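How to Turn a Drawer Cabinet into a Snack Station

I have a bad habit of eating lunch over my keyboard, and an even worse habit of pretending I'm not hungry until the middle of the afternoon and then eating whatever is closest. For years whatever was closest was a vending machine. So when I set up my work corner at Modoncombe (it's a shared workshop building, lots of concrete, not much in the way of a kitchen) I decided I was going to have a proper snack spot, with a drink, a piece of fruit and something crunchy, all within reach and all off my desk.

It took me one afternoon and almost no money. You need a low cabinet with drawers, a bowl, a few odds and ends for the drawers, and a damp cloth. That's pretty much the whole shopping list!

Step 1: Pick a cabinet you don't mind spilling on

You want something with a smooth, hard top. Crumbs get into woven surfaces and stay there forever, and raw wood will hang on to every ring a cold can leaves. Mine has a dark top over a gray body with three drawers, and there's an open gap right under the top that I didn't care about at first and now use all the time.

Check the height before you commit. If you mostly sit, you want to be able to see into the bowl from your chair. If you mostly stand, anything around knee height is going to annoy you within a week. I almost bought a taller one from Lirach, the secondhand furniture place down the road, and I'm glad I measured first.

Pull every drawer all the way out and push it back. If one sticks when it's empty, it's going to be miserable when it's full of granola bars.

Step 2: Clear it off and clean the top

Take everything off. Everything, even the thing you think is staying. Wipe the top with warm water and a drop of dish soap, then go over it again with plain water, then dry it with a towel that doesn't shed. A shiny dark surface shows every streak when there's a light over it, so work in one direction and do the last pass slowly.

Skip the furniture polish. It smells, it gets on your hands, and then it gets on your orange.

Step 3: Set up the left side first

I'm right-handed, so I keep the stuff that just sits there on the left and leave the right side open. If you're left-handed, flip it. Bowl in the back corner, fruit in front of that, drink closest to you. The tall thing goes near the front so you aren't reaching over it and knocking it down (ask me how many times I did it the other way around).

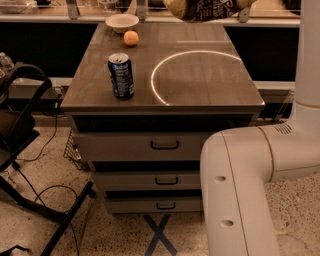 Step 4: Choose a bowl that's wider than you think you need

Mine is a plain pale one, nothing fancy. The wide rim is what I like about it. You can shake chips into it without aiming, and you can get your whole hand in. I tried a mug for a while and ended up tipping it into my mouth, which is fine at home and less fine when people are walking past.

A shallow bowl also keeps you a little more honest about portions. I'm not going to lecture anyone about chips. I'll just say that a bag with 56 chips in it and a bowl that holds a couple of handfuls are two very different afternoons.

If your bowl slides on a slick top, put a bit of shelf liner under it. Cut a circle smaller than the base and you won't even see it.

Step 5: Give the chips their own half

Chip bags are the messiest thing on any snack table. They flop, they lean on other things, they leave a little trail of salt. So the bag gets the whole right half to itself, toward the back, with nothing next to it that it can knock over. Open it over the cabinet and never over your lap or the floor.

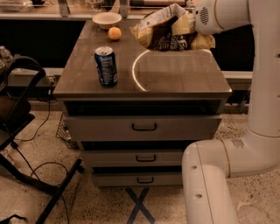 Chips on the right, can, bowl and something orange on the left.

If the bag is new, pinch the front and back near the top and pull gently. Don't yank! I once lost half a bag of Triltport sea salt chips to the concrete that way and was still finding bits of them in May.

Once it's open, you have three choices. You can pour some into the bowl and fold the bag right away, you can lay the bag down flat and eat straight from it, or you can clip it and put it in a drawer. I do the first one on good days and the second one on most days. If you're laying it down, press some of the air out first and turn the open end so it doesn't point at your papers.

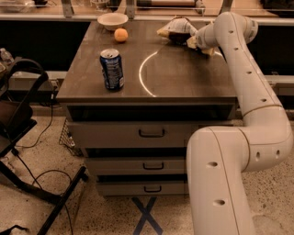
Folding works better than people think, by the way. Flatten the empty part of the bag, fold the two top corners in toward the middle so you get a point, then roll the point down a few times. Flip the little pocket you made over the roll and it holds without a clip. It takes a few tries to get the feel of it - practice on a bag that's nearly gone.

Step 6: Fill the drawers from the top down

Top drawer: what you reach for every day. For me that's napkins, bag clips, a spoon and a small paring knife with a cover on it. Keep the knife at the back.

Middle drawer: sealed snacks. Granola bars, nuts, crackers, those little boxes of raisins. Stand them on edge like file folders so you can see what's left without digging. I bought a box of 500 paper napkins when I set this up and had to keep most of them in here for months, so maybe get a smaller box than I did.

Bottom drawer: backup supplies and anything heavy. Spare cans live here on their sides with a folded dish towel between them so they don't roll and clank every time you shut it.

The open gap under the top is the best part. I slide a thin tray in there with a cloth on it, and when I'm done I pull the cloth out and wipe up before I go back to work. No getting up, no excuses.

Step 7: Leave some space

I know it's tempting to fill the top. I did. I had a plant, a jar of pens, a little dish for coins and a 99-cent candle that I never lit. Then there was nowhere to put an actual snack, and everything went back to my keyboard.

So now the rule is one drink, one fruit, one bowl, one bag. Anything else has to go in a drawer or go home. Leave a clear strip along the front edge, too, for the stuff you set down without thinking, like your phone or your keys. 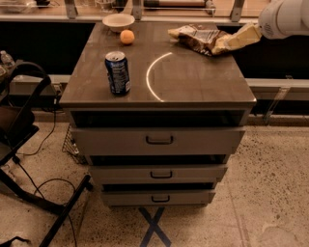 Fruit needs a bit more attention than the rest. One piece at a time is plenty out on the top, and the others can wait somewhere cooler. Oranges and clementines are good because they don't bruise easily and they come in their own wrapper. Bananas go brown on you over a long weekend and make the whole corner smell. Grapes roll. Apples are fine if you don't mind a core sitting around till you find a trash can.

Step 8: Do a two-minute reset at the end of the day

Empty can out to the recycling. Bag folded and put away, or thrown out if there are only crumbs left. Bowl washed. Quick wipe of the top, including the front edge, where sticky drips like to hide. Then put the clean bowl back in its corner so it's ready.

If you skip this, you'll probably get ants. I skipped it twice and got ants.

A few questions I've gotten

Do I need a mat or tray on top? Only if your surface scratches or stains. I used an Amegashie cork mat for a while and it was nice and quiet under the can, but crumbs got stuck in it and I was shaking it out every day, so it went in the bottom drawer.

What about a cabinet on wheels? Sure, as long as the wheels lock. Lock them before you put an open drink on it.

Can I use the same setup for coffee? You can, but keep the hot drink away from the bag side and get a coaster. And don't store coffee in the same drawer as crackers unless you like coffee-flavored crackers.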